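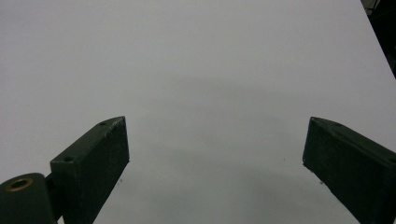
White marks on tabletop after hot dishes, can it be repaired?

Posted by Henrike Seidel in Home and Furniture

Hello everybody. I have a dining table from the company Strobel, bought second hand in Prumham, with a lacquered oak top. In February we had guests and I put a baking dish on a thin cloth, and the next morning there was a cloudy white ring. A second ring came later from a tea pot. I have tried olive oil with salt, as my mother did it, and the ring became a little weaker but it is still there when the lamp is on. A carpenter wants 219 for sanding and new lacquer, and this is more than I paid for the table. Is there something I can do by myself before I say yes to him? I am afraid to make it worse. Please excuse my English.

Reinhold Ehlers
Dear Henrike, I had the same problem with my desk and I can tell you what I did. A white ring usually means that moisture is inside the lacquer and has not reached the wood. A dark ring would be a different matter, and then I would go to the carpenter.

First wash the oil away with lukewarm water and one drop of dish soap, and let the table dry until the next day. Then lay a clean cotton cloth, folded one time, over the ring. Take an iron without any water in it, on the lowest setting, and move it over the cloth for a few seconds. Lift the cloth and look. Repeat this, with pauses, and stop at once if the lacquer feels soft or sticky. On my desk I needed 7 rounds on one evening, and the last shadow went away during the week without any help from me.

If a dull place remains, you can rub it with a very fine steel wool (I used grade 0000, please not the kitchen kind) and some furniture wax, always in the direction of the grain. Try this under the table first, or on the inside of a leg. I would do the tea pot ring before the large one, so you get a feeling for it.

I must also say that I do not know which lacquer Strobel was using. Mine was an old desk from Preltach with a rather thick finish, and yours may react in another way.

Roswitha Mühlbauer
Mayonnaise! Leave it overnight and wipe it. Worked for my sister.

Gerd Ackermann
I would be careful with the iron if the top is veneer, the glue underneath does not like heat. Look at the edge of the top to see if the grain continues down the side. Sandpaper with grit 600 is also often recommended, but on a thin lacquer you are quickly through it, and then you have a spot which everybody sees. For 219 I would at least ask the carpenter if he can treat only the damaged part.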